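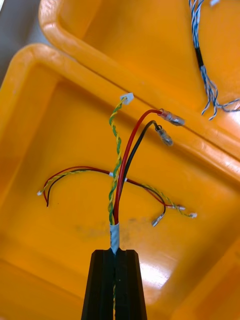
*A small harness with one twisted pair, one red wire and one black wire. The two crimp terminals are the part to look at first.*

# Sorting salvaged wiring and small boards without fooling yourself

Most advice on sorting electronics parts begins with buying a cabinet with 80 little drawers. I bought one. Six months later I had 80 little drawers of things I couldn't identify, and harnesses don't fit in drawers anyway. What follows uses four open bins and a shallow tray, and I'm only willing to vouch for it up to a few hundred parts.

## What you need

- Four plastic bins, all one size, in a light color. Yellow is good. Black wire disappears in a black bin.
- One shallow metal tray for the middle of the table.
- Plain white paper to line the tray.
- White tape, a marker, and a multimeter with a continuity beeper.

Skip the anti-static tray liners sold for this unless you handle bare chips every day. I tried the Nurodell one. It curled at the corners and I went back to paper. If you lay boards on a metal tray, keep paper under them, and don't power anything up there. Paper is not a safety device.

## Step 1: Decide what the bins mean

Sort by what the part is. Sorting by what you might use it for sounds clever and falls apart by the second evening.

1. Harnesses: several wires held together, with connectors or terminals on the ends.
2. Short leads and small wired components.
3. Circuit boards.
4. Don't know.

The fourth bin will fill fastest. Let it.

## Step 2: One part in the tray at a time

Take a part from the unsorted pile, put it on the paper, look at it, move it to a bin. I know this sounds slow. I timed it against my old method of grabbing handfuls, and the handfuls were quicker until I counted the time spent untangling. Harnesses with small connectors snag on each other the moment you look away.

## Step 3: Check the ends before anything else

Hold a harness by its taped section so the branches hang free. Then:

- Tug each crimp terminal gently. If the wire slides, mark it bad with a flag of tape.
- Look into any translucent sleeve for the metal barrel. The strands should reach into it.
- Check the small plastic connectors for bent or missing contacts.
- Leave twisted pairs twisted. People unwind them to "tidy" the harness, and the twist is often there to cut down interference.

Don't trust color. Red is usually positive and black is usually ground, and "usually" has cost me one good board. Beep every wire from end to end and write down what you find.

## Step 4: Boards go in flat

One layer per bin, component side up, nothing on top. A round board with a hole in the middle looks as if it wants to be hung on a peg. I wouldn't. Parts sit close to the edge of the hole on plenty of them, and a peg will scrape.

## Step 5: Clear the tray before you stop

Finish the part you're on and leave the paper bare. Change the paper when it gets marked up, or you'll end up reading last week's notes next to this week's wire.

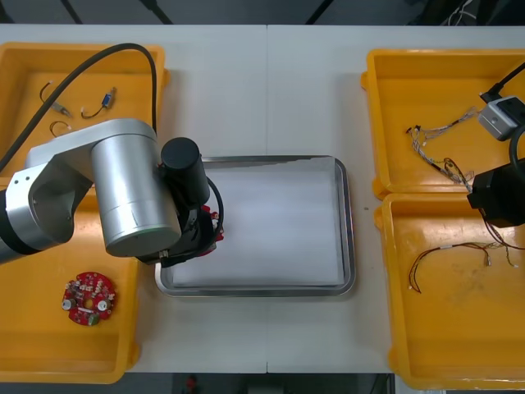
Gavrilă wrote in to say that four bins are too few, and that anyone with more than 300 parts should split the harnesses again by number of wires. Fair enough for a big collection. I tried it with 11 harnesses and spent more time arguing with myself over whether a twisted pair counts as one or two than I did sorting. If you do split, split by connector type. That's the thing you'll be searching for later.

## Does it save money?

A little. I've reused 8 harnesses since October, and new ones would have been cheap. The Astard sorting guide promises that a tidy stock "pays for itself," and I'd like to see the receipts. What I get out of it is being able to find a red lead on a Sunday night without tipping a box onto the floor.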